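Gorondale Household Clutter Notes - README

Version 4 of the notes. Last touched Thu 13 July, by which point the list had stopped growing and the tables had not.

What's in here

Gorondale is a small collection of written notes and pictures about tables and what ends up on them. Kitchen tables, hall tables, the folding one on the back verandah that was bought for a single Christmas. It covers 60 tables across two households and one rented office in Candlow, with 200 short entries between them. An entry is one object on one table, what it was doing there, and where it would have lived if anyone had been paying attention.

It began as a sorting exercise before a move. The move was over in a weekend. The sorting exercise now has a folder structure.

Files

tables.csv - one row per table. Material, finish, room, nearest power point.
objects.csv - one row per object. Joins to tables.csv on table_id.
homes.csv - where each object is supposed to live. Contains the word "drawer" more often than I'd like.
pictures/ - stills of the tables, unstaged, in whatever light there was.
old/ - don't.

Columns in objects.csv

object_id: a number. Gaps are deliberate, see Known problems.
table_id: which table.
plain_name: what you'd call it if you were shouting to someone in another room. "Sticky tape", never "adhesive dispensing unit".
class: resident, visitor or squatter.
power: corded, battery, none.
flat: whether it sits flat without help. Added after a long discussion of torches.
note: free text, spelling uncorrected.

The three classes

A resident belongs on the table and would be missed if it went. Fruit bowls, lamps, the phone charger that has worn a groove in family life.

A visitor is there for a job and will go when the job is done. Tape is the classic visitor. It comes out to wrap one present, and there is some argument about how many birthdays it may stay for before being reclassified.

A squatter has no job and no home. Most small electronics end up in this class. So do single batteries of unknown charge, which have their own note in homes.csv because I got sick of typing it.

Fans were a problem. A pedestal or desk fan on a table is a visitor in winter and a resident from the first warm night, and in Candlow that can be the same week. They are coded by what they were on the day of the entry. Please don't send corrections.

Surfaces

Finish matters more than you'd expect. On plain timber, things get put down and picked up again. On anything with a busy pattern they vanish, particularly if they are small and pale, and you find them by putting a cup on them. Marble-patterned tops are the worst offenders in the set. The one with the orange-red veins and the red trim has a fan base, a black tape dispenser and a small grey handheld thing with a light screen, and you could still lose a pen on it.

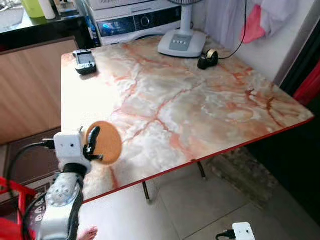

Should a fan live on the same table as the sticky tape?

It can, provided the cord runs off the back of the table and you aren't wrapping anything while the fan is on. Loose paper and moving air have never got along. If the table is the only flat surface near a power point, keep the fan and move the wrapping to the floor.

How the entries were made

One person walked to the table and wrote down what was on it before touching anything. A second person assigned the class without seeing the first person's note. Where they disagreed, Hongjun Du decided, usually while standing up and holding his keys. His rulings are final and are marked HD in the note column.

Tidying between visits was permitted. It was not common.

Known problems

Object 111 has been deleted and restored several times. It is a bowl. The dispute is over whether the things in the bowl are separate objects or whether the bowl is a sort of lower management. It is currently one row.

The finish column says "marble" for both stone and stone-look tops in the earliest entries. Treat it as a statement about pattern only.

Two tables from the Candlow office were entered as desks, then as tables, then as "bench (?)". The question mark is part of the value and will break your filter.

Cords are listed with the object they power. Cords that power nothing are in a separate file, cords_morus.csv, named after the street where most of them turned up.

Using it

Take what you want for teaching, tidying or settling arguments. If you publish anything, call it the Gorondale notes and mention the version. Additions are welcome from August, in the same columns, with plain names please. Ho Street entries go in their own branch until somebody there agrees on what a sideboard is.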